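I hate mopping. I'll vacuum, I'll scrub a barbecue with a wire brush in February, but show me a bucket and I remember an errand on the other side of town. So when Fenell, the outfit out at Asudside, offered me a Thursday morning with its floor-care robot, I was in the car before the kettle had finished boiling!

The robot is called Hidus, and it has wheels and an arm, and one day (so the plan goes) it'll pick the socks up off the laundry floor before it cleans underneath them. That's the bit I wanted to see. My old robot vac just eats the socks.

Deming Qiu runs the testing and has the patience of someone who's watched a machine lose an argument with a bath mat 390 times. He told me the sock part works quite well, provided the sock is a bright colour and lying flat. Chair legs are worse. Wet tiles are worse again – the wheels slip, the robot thinks it's somewhere it isn't, and it merrily mops the same patch until you go and rescue it.

Most of the practice happens in simulation, on a plain checkerboard floor with nothing on it to trip over. They ran 3000 sessions like that before letting it near a real kitchen. 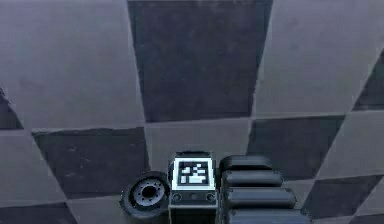

The real kitchen took it 52 minutes. I could do mine in seven, sulking included, and I'd get the corners. Deming reckons they'll halve the time by March, and I believe him, but half of 52 is still a long while to be standing in the hallway in your socks waiting for a cuppa.

Would I have one? For a big shop floor, overnight, with everything up off the ground, yes, tomorrow. At home I've got a dog and two teenagers, so the bucket stays under the sink for now.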